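Who do I call about spray paint on a city bench?

Someone tagged the bench by the Birnulville ferry dock and it's pretty rude. I've called the main city line twice and got hold music. Is there a better way?

Mitali Mridha
27/12/2018

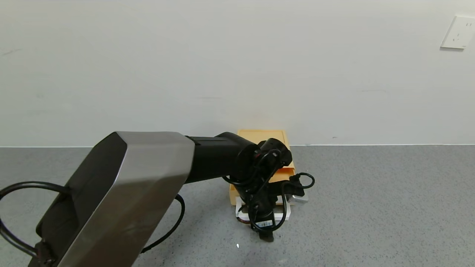

Silver and black arm, gray speckled floor

Melur Hutapea
Skip the main line! Use the parks report form – it asks for the bench number, which is on a little plate on the back. I reported one on Sumampouw Street and had a reply in 9 days. They told me they had 186 reports waiting, so be patient.

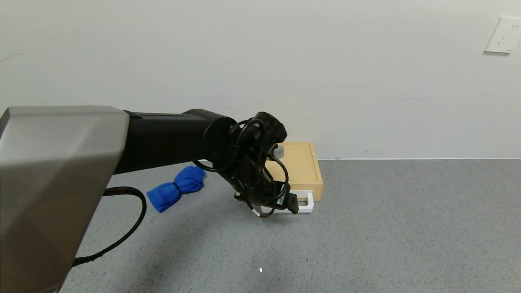 Another reply

Ada
I'd just email your council member. Mine got back to me the same afternoon. Please don't scrub it yourself, my neighbor did and took the varnish right off. The city wanted $800 for that.
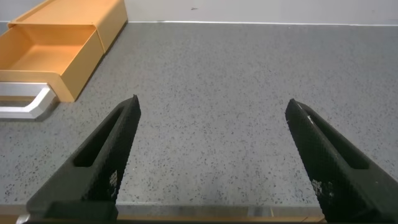
Two black gripper fingers, open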